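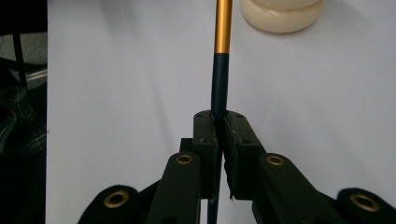
Notes for the Ivville talk, modelling evening

Start with the Girard file open, camera view off.

Tonight is about origins – why an object spins round a spot you didn't expect. Select the lamp arm and rotate it. It swings off to the side. Let people look at that for a moment.

Show the orange dot. It was left at the world centre when Fatemeh Fallahi joined the parts. Move the 3D cursor to the hinge vertex, then set origin to cursor. Rotate again.

Mention scale. The arm came in at 200 and was never applied, so the bevel looks wrong. Apply scale, then bevel with 2 segments. Mesh is 1,033 vertices, so it runs fine on the old laptop.

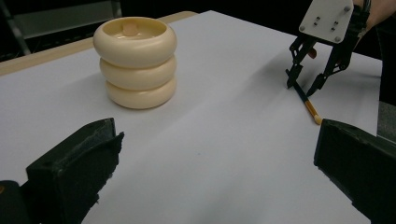 Does moving the origin move the mesh? The mesh stays where it is, and only the pivot point changes.

Next, parent the shade to the arm. Clear the inverse if it jumps – it did in December.

Save as a new file before the modifiers part.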